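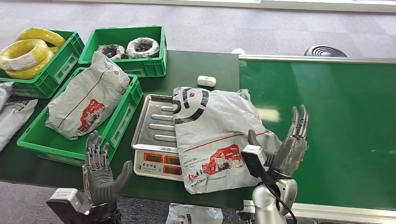 Tue 22 February
By the Packing Room desk, Clakar Makers' Exchange

Print this item | E-mail this item

We have a proper packing bench again! If you've only ever sent your orders out from the kitchen table (I did it for years, with the bathroom scale and a lot of hoping), please come by the back room at Clakar and try it, because it has changed my whole week.

The big worktable with the dark green top is now just for mailing. No more glazing samples on it, no more lunch. Crates live on it, packaging lives on it, and right in the middle is the new digital scale, the kind with a wide stainless steel tray and ridges pressed into the metal. I love that tray. You can lay a big floppy courier bag across it and let one side hang over, and while you're still folding and stuffing you have the scale right there under your hands. Do pull the whole bag up onto the tray before you write the weight down, though. A bag that's leaning on the table will read light, and the carrier will find out even if you don't.

The readout has three little windows with orange-red digits. For mailing you only need the weight. If the other two show something odd, leave them be and go by the first. Press zero before you start, every time, even if the last person was you.

Now, bags versus boxes. I've come around to bags in a big way. The large white plastic ones are great for anything soft: scarves, quilts, the felt slippers, baby blankets, the Tautahi tote bags that so many of you have been sewing this winter. They weigh next to nothing, and they squash down to fit what's inside, so you aren't paying to ship air. Squeeze the air out with your forearm from the bottom up, fold the top over, and seal it in one go. Wrinkles don't matter a bit as long as the label sits on a smooth patch. Smooth that patch first, then stick. A label over a crease won't scan, and I had 2 parcels come back to me in August for exactly that.

Boxes are still the thing for pottery, candles, framed prints and anything with a corner. Please don't try to talk a mug into a bag. I've seen the results and so have several unhappy customers.

A word about the bags with printing on them. A courier's own bag, with its logo and the delivery truck and the slogan across it, should go out with that courier only. It sounds obvious, but we've had a few mix-ups at the drop-off counter, and the folks there are very nice about it and also very firm. Plain bags are on the shelf under the window and can go with anyone.

Between us we mailed 1,420 orders last year, which still amazes me when I think of how we started, and more than half of those would fit in a bag. If you sell small soft goods, try weighing the same item boxed and bagged and see what it does to your postage. Mine was enough to pay for ribbon.

Some odds and ends while I'm at it:

The Gomar tape guns are back from repair and they cut cleanly now. Hang them up by the handle when you're done.

Padding paper is free to members. Bubble wrap is 5 dollars a roll, money in the tin, and we'd love your clean used wrap if you have any at home.

Crates are for sorting outgoing parcels, so if you need one for your stall on market day, take one from the hallway stack and leave the packing room ones where they are.

Members of the Veto print group have offered to make us a set of thank-you cards that slip into a bag without adding any real weight. I've seen the first proofs and they're gorgeous, all thick black lines and one good red. Put your name on the sheet by the door if you'd like a bundle.

The room is open the same hours as the studio, and pickup is at 6 on weekdays. Anything sealed, labeled and in a crate by then goes out that evening. If you've never done a big mailing before and would like company, come in on a quiet afternoon and I'll happily stand there and fold with you. Bring your slippers (the ones for shipping, I mean, but the floor is cold too).

This site uses cookies to remember your settings. By continuing to read, you accept our use of cookies.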